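The Blanket Clause

When my aunt died she left the house to the bank, the car to the dog's veterinarian, and the contents of the hall closet to Yiran Xu and me, jointly, on the condition that we divide them in person and without raising our voices.

I had not seen Yiran in two years. We had been married for longer than that, though not by much, and my aunt had taken the divorce harder than either of us. She went on sending Yiran birthday cards. She sent me birthday cards too, but Yiran's had money in them.

The lawyer was a soft man named Yoon who worked above the tile showroom in Skondby and kept his heat off until a client was sitting down. He read us the clause twice. The second time he did a little voice for it.

"In person," said Yiran. "Does she say which person?"

"I believe she means both of you," said Yoon.

"And who decides if we raised our voices?"

Yoon looked at the ceiling, then at his notes. "She names me," he said. "She left me the piano bench for it."

So on a wet morning in October the three of us stood in my aunt's front hall while Yoon opened the closet with the air of a man who has a piano bench riding on the outcome. I had expected furs. My aunt had hinted at furs all my life, usually when she wanted the storm windows put up. There were no furs. There were two umbrellas, a vacuum cleaner called the Stuter Deluxe that had not run since I was in school, a shelf of jigsaw puzzles held shut with rubber bands, a brown blanket, and a great many paper bags folded inside a paper bag.

"Well," said Yiran, in a perfectly level voice, "one umbrella each."

That took care of the umbrellas. The paper bags we gave to Yoon, who seemed pleased. The vacuum cleaner neither of us wanted, and for a while it looked as though we might have to fight over who didn't get it, which the will did not strictly forbid. In the end I took it. I have always been the one who takes the vacuum cleaner. Yiran once said that this was the whole trouble with me, and she may have been thinking it again, but she kept her voice down.

Then we came to the blanket.
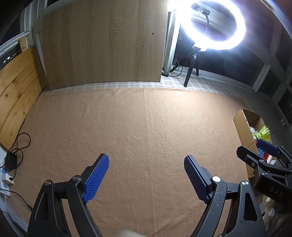
The brown one, spread flat.

It was the blanket from the back of my aunt's couch. We had each slept under it on the nights when the other one got the guest bed, and toward the end those nights had been divided so fairly that neither of us could claim to have slept under it more. It still had the fold line down the middle. My aunt folded everything once lengthwise and then gave up.

"You have it," I said.

"No, you have it," said Yiran.

"I really think you should have it."

"I'd hate for you to go without it."

Yoon made a mark on his pad. I asked him what it was for. He said it was for tone.

We agreed to set the blanket aside and do the puzzles. There were 30 of them, and my aunt had written on each lid, in ballpoint, how many pieces were missing. Most were missing one. She had a theory that the factory in Stasent kept one back on purpose, to sell you another puzzle, and she had written to them over the years, first politely and then in capitals. They had answered every letter. The answers were in the boxes, on good stationery, and every one said that the firm had counted the pieces and was sorry for her loss.

Yiran read several of these out loud, sitting on the floor with her coat on. She reads well. I had forgotten that. She gave the man from Stasent a weary baritone, and gave my aunt a voice so exactly like my aunt's that Yoon stopped writing and took off his glasses.

"She told me you'd come back," Yiran said, when she had closed the last lid.

"Come back where?"

"She didn't say where. She said, 'He'll come back, they do, you leave a light on.' I thought she meant you. She may have meant the cat."

"The cat came back," I said.

"Then it was probably the cat."

It was at this point that one of us should have said something. I know what I would have said, because I worked it out later, in the car, with the vacuum cleaner in the passenger seat. It was good. It had a beginning and a middle, and it used the word "regret" only once. What I said in the hall was that if she took the landscapes I would take the ones with boats.

"Some of the landscapes have boats in them," said Yiran.

"Those could be yours."

"You're being generous again."

"I'm not."

"It's a very aggressive kind of generous," she said. "I used to lie there under that blanket being furious about how nice you were about it."

"You could have mentioned that."

"I did mention it! I mentioned it in the driveway."

"Sixty," said Yoon.

We both looked at him.

"Decibels," he said, and turned his phone around so that we could see the little dial. "I wanted to be fair. It's an app. Normal conversation is supposed to be 60, and you've just touched it. I haven't got a figure for raised. I'd say be careful."

Yiran put her hand over her mouth. I thought she was upset, and then I saw her shoulders going. She has a laugh that she tries to keep indoors and it gets out through her shoulders. I had forgotten that too, or had put it somewhere I wouldn't trip on it. Once she had started I was no good either. The two of us sat on my aunt's floor among the puzzles, laughing as quietly as we could, while Yoon held out the phone at arm's length and watched the dial with real concern.

When it was over, she wiped her eyes on her sleeve and held out a hand, and Yoon, who must have seen a good deal of this in his line of work, passed her a tissue from his briefcase. He gave me one as well. I didn't need it, but I used it.
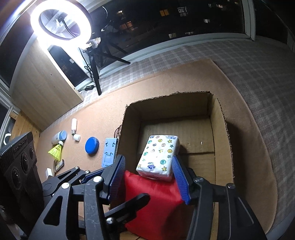 Tissues, the kind with stars on the packet.

We did the rest quickly after that. She took the landscapes, including the wet ones. I took the boats, four puzzles of kittens, and a view of a cathedral that my aunt had marked "missing 1, the important one." Yoon wrote it all down in two columns and had us sign at the bottom of each.

"That leaves the blanket," he said.

"Could we share it?" said Yiran.

I looked at her, but she was looking at Yoon.

"The will says divide," he said.

"Time can be divided. He has it half the year and I have it the other half."

"There would have to be a handover," said Yoon slowly. "Twice a year. In person, I'd say, in the spirit of the document."

"I suppose there would," said Yiran.

"And without raised voices."

"We'd have to have you there, then," I said. I meant it as a joke, but Yoon had already opened his calendar and was asking whether spring was better early or late.

She took the first half. I carried it out to her car for her, over my arm, with my new umbrella in the other hand, and she let me, though she could perfectly well have carried it herself. She had parked in the same spot in the driveway as last time. I noticed this and said it was a good spot. She agreed that it drained well.

"You look tired," she said through the window.

"It's the vacuum cleaner. It's been preying on me."

"Does it work?"

"I don't think it ever worked. I think she just liked having a machine in the closet."

Yiran started the car. Then she turned it off again, reached across to the glove compartment, and took out an envelope that was soft at the corners. In it was a single puzzle piece, gray, with a bit of gold along one side.

"It came in my birthday card," she said. "With the twenty dollars. I never knew what it was for."

I said it looked like part of a cathedral.

"You'd better have it, then," said Yiran.

"No," I said, "you have it," and stood in the rain with my umbrella over the roof of her car, keeping it dry. "Bring it in the spring."

Behind us, on the porch, Yoon was trying to get a piano bench through a door that opened the wrong way.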